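Staderlow Bench Cell: Planning and Purchase Information

Equipment for light packing and bagging
Supplied and supported by Betatberg

The Staderlow Bench Cell is a single-arm tabletop station for placing small, loose goods into open bags, trays and cartons. It is intended for food hubs, dispensaries and mail-order rooms where order contents change through the day and a fixed packing line would be hard to justify.

Each cell is supplied with one arm, a two-finger gripper, a wrist camera, a controller and a white matte work surface. Bags, trays and other consumables are purchased separately. Buyers may specify the left-hand or right-hand layout at no extra charge.

Planning the work area

The bag should stand open beside the work surface, within reach of both the arm and the person working with it. Paper bags with twisted handles may be used. Handles should be folded outward where possible, as a handle lying across the opening reduces the space available for placing items. Lighting deserves attention at the budgeting stage: the inside of a brown paper bag is dark even where the table is well lit, and an additional lamp may be required.

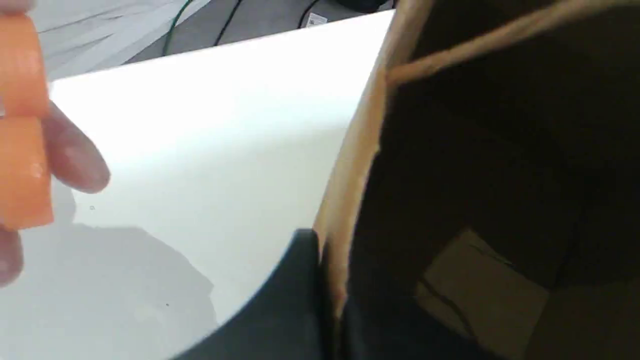

Wrist camera view: an orange item in hand at the work surface, with an open paper bag alongside.

Cables should be routed away from walkways. Sites without a suitable floor channel should include cable covers in their estimate.

Budgeting

Organizations preparing a capital request should allow for the following:

Cell and controller
Delivery and installation
Operator training, 2 days
Replacement gripper pads
Annual service visit

The standard warranty is 18 months and may be extended at the time of order. Lead time is 16 weeks from receipt of a signed purchase order. Orders intended for the new fiscal year should be placed before the end of March.

Related equipment

The Taswood stand raises the cell to standing height and fits either layout. The Thaweesak tray feeder is compatible with controllers supplied with the current model.

Written quotations are available on request from the Betatberg equipment desk. Please state the bag sizes in use and the layout required.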